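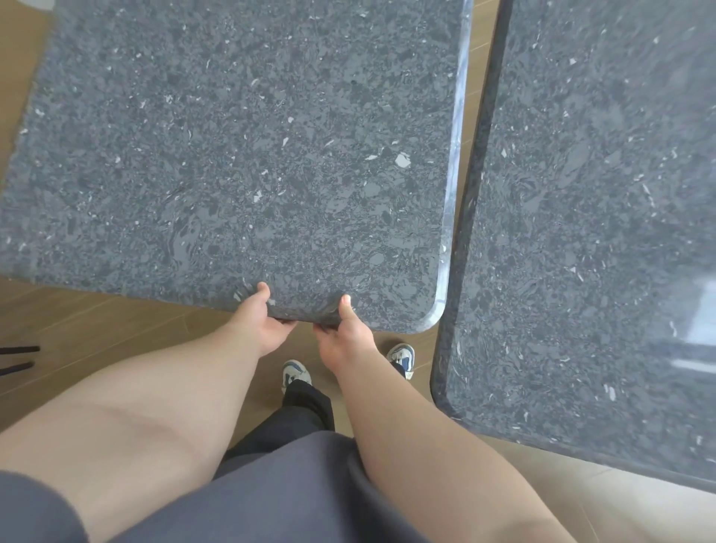 Two slabs of speckled gray stone above a wood-effect floor.

The Fledport crosswind closure is a rule that shuts the Mirgate Bridge to empty trailers and other high-sided vehicles when gusts reach 60 miles per hour. It was adopted after a truck hauling an empty trailer tipped onto the guardrail one June, blocking both westbound lanes for almost 14 hours.

The rule is often credited with ending rollovers on the bridge, but the evidence is thin. Only three had been recorded before it took effect, and traffic was moved to the Bondthorpe bypass soon afterward. County reports do not separate the two changes.

The threshold has also been questioned. It came from a study by the engineer Vinzenz Trummer, who used readings from a single wind gauge on the east tower. Trummer wrote that the figure was provisional and that an empty trailer could tip at lower speeds – a warning left out of the published summary.

A warning sign system supplied by Ortner was added later. The company claims that drivers get two minutes' notice of a closure. No independent test of that claim has been published, and the county does not keep records of how many drivers ignore the signs.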